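Review: the Brisero hand-guiding kit for two arms, after one winter of use

Posted by Genalyn Pascual, January 12, 2019

I bought the Brisero kit because my work is to teach small tasks to robot arms, and I was tired of doing it with a keyboard. For those who do not know the product, it is a pair of small leader arms which you hold in your hands, a control box, a foot pedal and the software. You move the leader arms, the big arms copy you, and the software keeps the recording. I paid 2,665 euros with delivery. It is not a small sum for a workshop like ours, so I want to write down carefully what you get for it.

Before this kit we used the Simley joystick set. It is cheaper and I still respect it, but with a joystick you must think about each axis separately. A new person needed several days before she could pick up a pen without pushing it away. With the Brisero leaders the same person picked up the pen in the first hour. I think this is the main reason to buy the kit, and if you have no more time to read, you can stop after this paragraph.

The installation

The box came well packed. The leader arms are fixed to your desk with clamps, and the clamps are good up to a thickness of 5 centimetres. My desk is thinner, so I had no trouble. The control box needs its own power socket and one network cable. The printed manual is short and in some places it was clearly translated in a hurry. One page tells you to "greet the joint before turning", and I did not find out what was meant. The manual on the website is better and has the correct drawings.

The calibration took me one full afternoon. You must put the leader arms and the big arms in the same position, joint after joint, and confirm each one with the pedal. If you make a mistake at the fifth joint, the program sends you back to the first. I wrote to the support about it. Manolis Tzavaras answered me the next morning, very politely, and explained that it is possible to save a half-finished calibration from the menu "Service". It works well, but this should be in the manual.
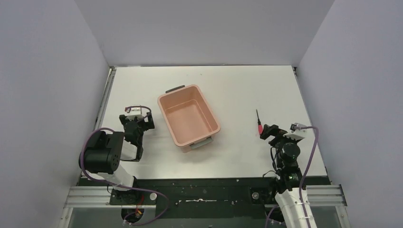 For teaching by hand, I judge a kit by how it behaves near small things lying flat. Big soft objects forgive you everything. A towel can be taken badly and it is still taken. With a little screwdriver on a hard surface, the fingers must come down very low and must close from the correct sides, and any delay between your hand and the arm is felt immediately. I like to begin from a position like the one in the photograph, with the right gripper's fingers already ending beside the red handle and the pink basin waiting on the other side of the table. From there the person with the leaders has only a short approach to do, and she can give all her attention to the closing. The left arm I leave free, to steady the basin by its rim when the tool is put in.

The delay of the Brisero kit is small enough that I stopped noticing it after the first week. What I do notice is the weight. The leader arms have springs which should carry their own weight, and they do it well when your hands are in front of your chest. When you reach far forward the springs are too weak, and after half an hour my shoulders were complaining. I now make a pause every 20 minutes or so and I have put my chair higher. A taller colleague does not have this problem.

The finger triggers

These are my favourite part. Each trigger moves one gripper, and the travel is long, so you can close slowly. There is no feeling of force in the trigger, and this I miss. When the gripper holds something hard, your finger continues to press and you know nothing about it until you look at the number on the screen. The Muketti leaders, which I was allowed to try for one day at a customer, have a light resistance in the trigger, and the difference is big. They also cost much more, and their software needs a yearly licence.

The software

It records the joints, the grippers and the cameras together, and up to now I have made 334 recordings with it. Of these, 3 were damaged and could not be opened. All of them were made on the same day, when my disk was almost full, so I give half of the blame to myself. Still, a warning would be kind.

The pedal starts and stops the recording. It is a good idea, because both hands are busy, but the pedal is very light and it slides on a smooth floor. I glued a piece of rubber under it. Renaming the recordings must be done one by one. You cannot mark ten bad ones and delete them together. Calimlim, the shop where I ordered, told me that an update is planned for February. I will add a note here when I have tried it.

Cutting a recording is simple. You pull two markers, listen to a small click, and the part between them is kept. I use it mostly to remove the beginning, where the person is still finding a comfortable position for the elbows.

What I would tell a buyer

Plan one day for the calibration and do not invite your customer on that day. Order the longer network cable at once, the one in the box allows you to sit only directly next to the arms — and sometimes you will want to sit further back. Buy the second set of rubber grips if several people will use the leaders, the grips become sticky.

If your tasks need a sense of force, for example pushing a plug into a tight socket, I would save the money and wait for the Muketti. For picking, placing, folding and handing over from one gripper to the other, I am content with the Brisero and I use it nearly every working day.

My mark is four stars from five. The missing star is for the trigger and for the printed manual.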